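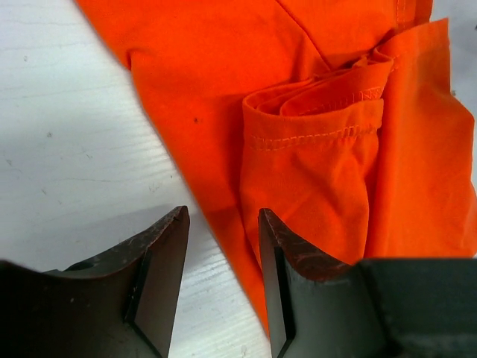

Drilto: A Take-Home Fractions Game for Fourth Graders
Final project report, Community Learning Practicum
Naledi Hlongwane
Submitted March 29, 2026

How I got into this

I should say up front that I was bad at fractions as a kid. Really bad. I could do the worksheet if the worksheet was in front of me, and then a week later it was gone, and I'd be staring at three eighths like it was written in another alphabet. So when we had to pick a practicum topic in September and I saw "math at home" on the list, I signed up before I'd even read the rest of it.

My placement was at Nerkum Elementary, in the fourth grade room run by Parvaneh Vahidi. Ms. Vahidi has taught fourth grade for a long time and she was very clear with me at our first meeting. She didn't want another worksheet packet. Families at Nerkum already get a packet, and it mostly comes back blank or filled out in a parent's handwriting. What she wanted was something a kid could play with whoever was around in the evening, a grandma or a big brother or a babysitter, without that person having to remember any math.

That turned into Drilto, a card game. The name doesn't mean anything. One of the kids said it during a test round and it stuck.

What the game is

Each box has a deck of fraction cards, a folded number line that goes from zero to two, some markers, and one page of rules. On your turn you draw a card and put your marker where you think the fraction goes on the line. The other player can say "okay" or "prove it." If they say "prove it," you have to show them, using the paper strips in the box or a drawing or anything else you can think of. If you can prove it you keep the card. If you can't, they get it. First player with ten cards wins.

I went back and forth for ages on whether to include an answer sheet. My first version had one, and what happened in class was that kids grabbed it right away and the whole "prove it" part died. So I took it out. Then I worried that two people at home might both be wrong and happily agree with each other. Ms. Vahidi said that was going to happen sometimes and she could live with it, as long as they were arguing about where two thirds goes. In the end I put small tick marks on the back of each card, so you can flip it over after the turn is finished. It's a compromise and I'm still not totally in love with it.

Making the boxes

My budget was $300 from the practicum fund, and it had to cover everything. Card stock ate most of it. I had priced professional printing first and that was hopeless, so Kátia Amaral at the campus print room showed me how to lay out the cards nine to a sheet and cut them on the big guillotine cutter. (If you've never used one, book twice the time you think you need. My first stack came out as trapezoids.)

The strips were a headache too. I started with regular copy paper and they were crumpled by the end of the first test round. The heavier stock held up better, but it's harder to fold into thirds, and folding into thirds is hard for nine year olds anyway! We ended up printing faint fold lines on the strips for thirds and sixths and leaving the halves and fourths plain.

Running it

There were 33 students in the class and every one of them took a box home for four weeks. Each box had a play log taped inside the lid, where the kid wrote down the minutes played and who they played with. I kept the log tiny on purpose. My classmate Rajkumari Tomar did a reading log for her own project last year and told me the longer the form, the fewer you get back, and I believed her.

I visited on the first day to teach the rules and then came in once a week for a short check-in at the end of math. I also sent home a note in three languages. Shakuntala Prajapati, the school's family liaison, helped me with the wording and talked me out of a lot of it. My draft had phrases like "mathematical discourse" in it. Hers said: "Play this with your child. Let your child explain. It is fine if you do not know the answer." Much better.

For the before and after, I used a short number line quiz that Ms. Vahidi already had, plus a few one-on-one chats where a kid placed a fraction and told me how they picked the spot. I am not a statistician and this was one class with no comparison group, so please read the next section with that in mind.

What I found

The logs added up to 1329 minutes of play. I was thrilled when I saw that number, and then I looked closer and it was very lopsided. A handful of families played a lot, most played a couple of times a week in the beginning, and some boxes came back with a log that was completely empty. An empty log could mean they never opened it or it could mean they played and forgot to write it down, and I have no way to tell which.

Week one was the busiest by far. Week two was okay. Week three dropped like a rock, and when I asked around, the kids told me they were bored with the deck because they knew all the cards. That was fair. In week four I sent home a small extra pack with fractions bigger than one, and some of the players came back for it.

On the quiz, the class did better the second time on placing fractions between zero and one. They were also in the middle of their regular fractions unit, so I can't hand the credit to a card game. On fractions bigger than one I didn't see much change at all, which makes sense given how late those cards showed up.

The chats were the part I enjoyed most. In the first round a lot of kids told me one eighth is bigger than one fourth "because eight is bigger," and they said it with total confidence. In the second round I heard more of them start with a half and work out from there. One boy put five sixths just before the one and told me, "It only needs one more piece." He'd been teaching his little sister to play, and she was in first grade and beating him at "prove it" by just saying it every single turn.

Who they played with surprised me. I had pictured parents the whole time I was designing this. The logs had far more brothers, sisters and cousins than grown-ups. If I'd known that I would have written the rules page for a ten year old reader, with bigger type and a lot less of it.

What went wrong

The markers. I used little plastic counters and they vanished almost immediately. Families swapped in coins, beans and cereal, and it made no difference to the game, so next time I'd leave them out and spend the money on cards.

The rule about ten cards makes the game too long with three or four players. Several kids had already changed it to five at home and told me so like they were confessing to something.

I also should have tested the note with a parent before sending it. The part about returning the box was at the bottom in small print, and I spent the last week chasing boxes.

What I'd do next

Vishwakarma Learning Center, the after-school place across from the school, has asked for a set, and I'd like to try it there with mixed ages. I'm cutting a bigger deck of 200 cards, sorted into packs that can go home one at a time, so there's something new in the box each week. I'd also like to run it with two classes, where one gets the game early and the other gets it late, so there is at least something to compare.

I have kept the card layouts, the strip templates and the final note in the practicum folder under "Drilto v3." The v2 files are in there too, but the sevenths cards have a mistake in the tick marks, so don't print those.

Thank you to Ms. Vahidi and her class, who were extremely blunt play testers, to Kátia for saving me from the cutter, and to Shakuntala for the note.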